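Ticket: Guest network at Drotarbridge branch drops every afternoon
Status: Closed
Category: Wireless / public access
Site: Drotarbridge Library, ground floor and reading room
Priority: Raised from normal to high on the second update

Original report

Patrons on the guest network lose their connection in the afternoon. Laptops and phones stay joined to the network and show full signal, but pages stop loading. Staff computers are fine. The desk has been telling people to turn their wireless off and on again, and for some of them that helps for a while. For others it makes things worse, and they can't get back on at all. The problem has been going on since the start of the school year and is worst between 3 p.m. and closing. Mornings are almost always good.

The catalog kiosks by the entrance are also on the guest network. They go down too, and then the desk has to look up every title by hand.

First response

Checked the access points from the management page. All of them were up, with no restarts in the log. Channel use on the ground floor was moderate. Signal in the reading room was a little weak near the back windows but well within what a laptop can use.

Asked the branch to note the exact message people see the next time it happens. Also asked for a photo of a device that can't connect, with the network details page open.

Raised the transmit power one step on the reading room unit. Did not expect this to fix the problem, but it was harmless and the back tables needed it.

Branch reply

Same trouble again, starting a little after 3 p.m. Two patrons showed us their screens. One laptop said "No Internet, secured." The other said it was unable to get an IP address. The kiosks were still working at that point. They went down later, one at a time, not together.

We turned the power setting question over among ourselves and can say the back tables do seem better in the morning.

Second response

"Unable to get an IP address" is useful. It moves this away from radio trouble and toward address assignment. Raised the priority.

The guest network gets its addresses from the Karberg router in the closet behind the workroom. Logged in remotely and found the following:

Guest address range: 72 addresses
Lease time: 14 days
Addresses in use at the time of checking: all of them

A lease is how long a device gets to keep its address before it has to ask again. At 14 days, a phone that passes through the lobby once holds its address for two weeks, whether or not it ever comes back. With the range full, any new device is refused until an old lease runs out. After school lets out there is a wave of new devices, which matches the time of day in the report.

The kiosks going down one at a time also fits. Each keeps its address until its own lease is up, and if it can't renew, it drops off.

What did not fit was the laptop showing "No Internet, secured." A device in that state can have an address and still have no way out. Left that open for the moment.

Change made: lease time cut from 14 days to 3 hours. Saved and applied. Existing leases keep their old expiry until the router is restarted, so asked the branch to restart it after closing.

Branch reply

Router restarted after closing. We unplugged it, waited 30 seconds and plugged it back in. Lights came back the way they were before. Guest network worked when we tested it from the desk.

Third response

Checked the router in the morning. The lease time had gone back to 14 days.

Settings changed on the page are active right away but are only kept through a restart if they are also written to the startup file. On this model there is a separate save button for that, at the bottom of the maintenance tab. It was not pressed. That was our mistake. Set the lease time to 3 hours again, wrote the startup file, then restarted the router from our side before the doors opened and confirmed the setting had held.

Branch reply

Better, but not fixed. Fewer complaints overall. The people who do have trouble now all seem to get the "No Internet, secured" message, and nobody has reported the address one. The kiosks stayed up all day.

One thing we noticed: it only seems to happen at the tables in the reading room. Someone who couldn't load anything there walked out to the lobby and was fine.

Fourth response — site visit

Went to the branch for the afternoon. Notes are in the order things were done.

Step 1. Sat at the back tables with a test laptop at 3 p.m. Connected with no trouble. Address came from the correct range, and the gateway answered.

Step 2. Disconnected, forgot the network and joined again. Repeated this several times. On most tries the laptop got a correct address. On a few tries it got an address from a completely different range, with a gateway that was not our router. When that happened, the wireless icon looked normal and nothing would load. This is the second fault, and it is separate from the full address range.

Step 3. Repeated the same test in the lobby. Every address was correct.

A second range means a second device is handing out addresses. The reading room result meant it was probably plugged in on that side of the building, behind the small switch that feeds the reading room access point. Noted the hardware address of the wrong gateway and looked up the first half. It belongs to Halmont, a maker of home routers. We have never bought Halmont equipment for any branch.

Step 4. Checked the power and network outlets along the reading room wall, including the ones behind the low shelves. Nothing plugged in that shouldn't be. Set the laptop down on the shelf and carried on to the study rooms. 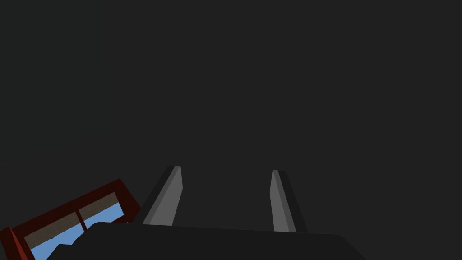
Step 5. Followed the cable from the reading room switch into the small meeting room next door. The outlet there is on the same switch, although the floor plan on file shows it wired back to the closet. The plan is wrong and needs to be corrected.

Step 6. Found a Halmont router on top of the cabinet in the meeting room, plugged into that outlet. The cable from the wall went into one of its numbered LAN ports instead of the port marked for Internet. Connected that way, a home router offers its own addresses to everything on the same network, and devices take whichever offer reaches them first. Devices in the reading room were close enough on the wiring that the Halmont sometimes won.

Step 7. Asked at the desk. The router was put in last spring for a tutoring program that wanted its own network name. The program ended before summer. The router was switched off at the power strip and forgotten. The strip is now used for the after-school homework club, which plugs in a projector — so the router came on every afternoon with it and went off at closing.

Step 8. Unplugged the router and labeled it. Left it with the desk to be returned to whoever owns it.

Step 9. Repeated the join test at the back tables with the projector on. All addresses correct on every try.

Changes left in place after the visit

Lease time on the guest network stays at 3 hours. People who stay longer won't notice, as devices renew in the background.

Kiosks moved to reserved addresses outside the guest range, so they can't lose their place when it is busy.

The reading room switch now ignores address offers coming from any port except the one that leads to the closet. This is a feature the Toma switch already had, but it was turned off. If someone plugs in another home router, it will no longer affect other people. The person who plugged it in may still not get what they expected.

Transmit power on the reading room unit left one step up.

Branch reply

Good afternoon with no complaints. Homework club was full and the projector was on the whole time. Two of the regulars who had given up on the guest network are using it again.

Can the guest range be made bigger while you are at it? We get a lot more people in December when the heating is on and the outdoor tables are put away.

Fifth response

Yes, but it can wait. With the shorter lease, use peaked well below the limit all week. Widening the range means changing the mask on the router and on the filter box together, and the branch would be offline for a short time while that is done. Opened a separate request for it, to be done before opening hours.

If the guest network has trouble again before then, please check these first and put the answers in the ticket:

Does the device say it can't get an address, or does it say there is no Internet?

Is it happening in every room or only one?

What is the gateway shown on the network details page? A correct one ends in .1 and matches the card taped inside the desk drawer.

Has anything been plugged into a wall network outlet lately?

Please don't restart the router before checking. It clears the list of leases, and that list is the fastest way to see what went wrong.

Follow-up items

Correct the floor plan for the meeting room outlet. Done.

Check the switches at the other branches for the same setting. In progress. Two found with it off so far.

Add the startup file save to the change checklist for all Karberg routers. Done.

Return of the Halmont router. With the branch.

Closed by support after the branch confirmed the fix. Reopen by replying to this ticket.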